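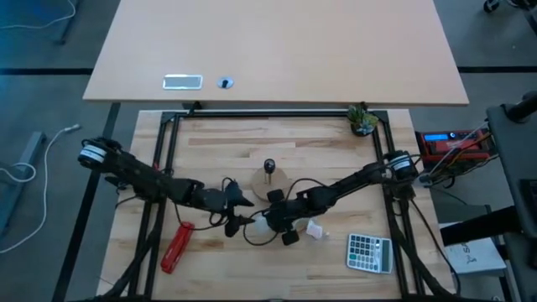
The wood table, February.

Woke up before the alarm, 5 a.m. by the kitchen clock, and lay there listening to the rain come off the porch roof. The gutter over the back door is still full of leaves. I said in the fall I would do it and then I didn't, and now the water runs straight down the siding and pools by the step. I moved the mat so it wouldn't get soaked again.

Went through the seed order while the coffee was going. I have been putting it off for two weeks. The Bomari catalog has changed the layout and I can't find anything in it. The onions are under "roots" this year and the leeks have their own page. I ended up with two kinds of onion, the flat Italian beans, a short carrot for the heavy end of the bed, and one packet of the yellow tomato my sister liked. No eggplant. I have tried eggplant three years running and got one fruit the size of an egg. The total was 29 dollars before shipping, and I had told myself 25.

The notebook from last year was a help, when I could read it. I had written "too early!!" next to the peas and underlined it, but gave no date, so I don't know what too early was. This year I am going to write down the soil temperature as well as what I put in.

Drove over to Drosport after lunch for potting mix and a bag of grit. The road by the river was down to one lane and I sat behind a gravel truck for most of it. The store had moved the seed trays to the back, next to the pool chemicals.
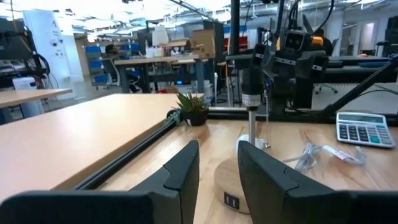
I bought 8 trays, the deep ones, as the thin ones split last spring when I lifted them full. They were out of grit and said to try next week. I got a bag of coarse sand and will see if that does.

Back by four. Cleared the shelf in the laundry room and set up the light. The timer is off by an hour and I couldn't get it to change, so I wrote the difference on a piece of tape and stuck it to the side. Filled two trays and sowed the leeks. My hands were cold the whole time and I dropped a good pinch of seed on the floor. Swept it up and put it in with the rest, dust and all.

The water bill came, 564 gallons more than the last one. I don't know where that went. The toilet upstairs has been running on and off, so I will put food coloring in the tank tomorrow and look at it in the morning.

Soup for supper, the last of the freezer squash. It needed salt. Rain stopped after dark and I took the flashlight out to look at the cold frame. The lid held. The spinach is flat on the ground but still green.

Need to get: grit, labels, a new washer for the outside tap.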